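3.2 Small goods, open bins and the question of the "last metre"

In the first part of this section we described how the parcels arrive at the workshop and how they are registered. We now turn to the smallest unit of storage in our study, the open plastic bin. It is a very ordinary object and for this reason it is seldom treated in the literature on household and small-business tidying. Shelves, drawers and labels have received much more attention. In our material, however, the bin was the place where most small goods spent most of their time, and it was also the place where they were most often lost from sight.

The goods which we followed were accessories for mobile phones, mainly cases, which the shop in Kavstead receives back from its customers. A returned case has usually no box any more. It cannot hang on the hook where the new ones hang, and it is too light and too flat to stand by itself. The staff therefore put it into a bin on the sorting table, and from there it should go either to resale, to the repair corner or to the waste. We call the moment between the hand and the bin the last metre, following the term which the staff themselves used in the interviews.

The type of bin was not chosen by us. The shop had bought white tubs from the supplier Vetex before our study began, and we kept them, as we wished to change the daily work as little as possible. The tub is deep in comparison with its width, its corners are rounded and it has a handle opening in the end wall. It becomes a little narrower towards the base, so that empty tubs can be put one into another.
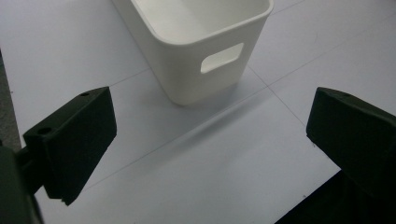 The depth of the tub was the property on which the opinions differed most. Those who worked in the morning found it useful, as one tub could take the returns of a whole shift and did not have to be changed. Those who worked in the afternoon had to take the goods out again, and they found the same depth tiring. One of them said that she would prefer a baking tray. We take this remark seriously. A container is filled by one person and emptied by another person, and the two do not need the same container.

A second property is the handle opening. When the tub is carried, the opening is of course needed. When the tub stands on the table, the opening has a different effect: the staff used it to see how the tub was turned, and they nearly always turned the end with the opening towards themselves. We did not ask for this and it was not written in any instruction. It had the good result that a tub could be pulled closer with one finger while the other hand was holding the next piece. It had also a less good result, which is that the far end was always the same end, and small things which went to the far end stayed there longer.

The pieces were taken in hand one by one. For a phone case the staff looked first at the corners, then at the opening for the camera, and only then at the inner side. The order was stable between persons. According to Radek Říha, who trained most of the present staff, the corners are looked at first for a simple reason: the soft cases tear there, and a torn case needs no more looking. The colour was not a criterion for the decision, but it had influence on the speed. Bright cases were recognised and put away more quickly than white or transparent ones, and several persons told us that they choose a bright one first when the pile is mixed.

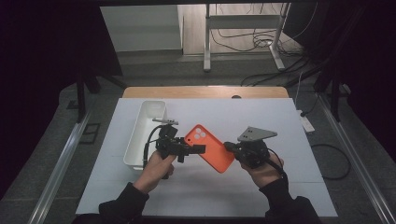

3.3 The place of the bin on the table

The sorting table is of light wood and a large white board lies on it. The board was introduced by the shop against scratches. It is a little dull, it is easy to wipe, and the thin lines on it divide it into fields. The lines were not meant as a plan for sorting. In the interviews nevertheless three persons told us that they use them as such, for example "good cases stay behind the line", and we think it is worth to describe this habit, as it appeared without any instruction.

We compared two positions of the tub. In the first position the tub was parallel with the long side of the table. In the second position it was turned, with the near end directed to the person. The first position looks tidier and the manager preferred it. The second one was preferred by the staff. When we left the choice free, the tub was found in the turned position at the end of the shift on every day of the week except Thursday, when the table is cleaned and everything is put straight again.

The reason seems to lie in the movement of the arm. With the tub turned, the hand goes forward over the near wall and can release the piece anywhere along the length of the tub. With the tub parallel, the hand must stop over a narrow opening. The first movement forgives an error in distance, the second one does not. Our procedure does not allow us to say how large the difference is, and we do not wish to give a number for it.

The turned position has its own weakness. A flat piece which is released over the far half of the tub can come to lie at the end wall. From the chair one then sees the near half of the tub, which is empty, and one may believe that the whole tub is empty. We met this error in both shifts. It was the most frequent reason why a tub was put back to the stack with something still in it.
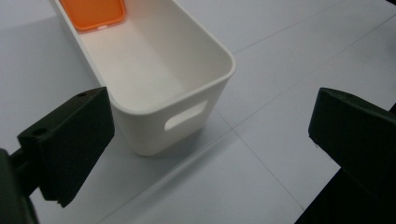
Figure 4. White storage tub with an orange object at its far end.

It can be said that a bright colour protects against this error, and for the orange and yellow cases this was the opinion of the staff too. For the white cases the situation is the opposite. The tub is white, the board is white, and a white case at the far end is easily taken for a part of the wall. Procházka, who runs the neighbouring workshop, has for the same reason changed to grey tubs. We had the opportunity to see them in use, but the goods there are screws and hinges and a direct comparison would not be fair.

We tried one small change together with the staff. Before a tub is returned to the stack, it is tilted once towards the body, so that anything inside slides to the near end. This costs almost no time. In the first days it was often forgotten. Later it was done without thinking by the morning shift, and by the afternoon shift only when the tub had contained dark or white goods. We did not correct this difference, as we were interested in what remains of a rule when it is left alone.

A further question is what should be on the board when no sorting is going on. The shop has the rule that the board is to be left clear in the evening: no goods and no tubs. The rule was made for the cleaning, but the staff gave another explanation for it. A clear board in the morning means that nothing from yesterday is waiting, and the first person can begin with the new parcels without asking. If one single case lies there, it has to be asked whose case it is and why it was not decided. Two members of the staff said independently that one forgotten piece disturbs them more than a full tub.

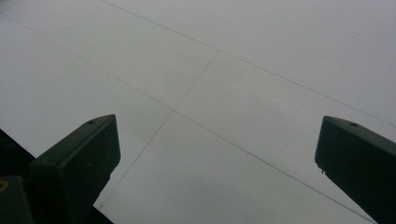 3.4 Limits of the observations

The section is based on one shop and on one kind of goods. Phone cases are flat, light and do not break when they are dropped, and what we say about the last metre may not be valid for glass or for goods with loose parts. The tubs were all of the same form, so we cannot separate the influence of the depth from that of the narrow shape. The shop in Usside, which belongs to the same owner, uses shallow trays, and we hope to include it in the next stage of the work.

We also must mention that the staff knew about our interest in the tubs. It is possible that they tilted them more often for this reason, especially in November, when our visits were most frequent.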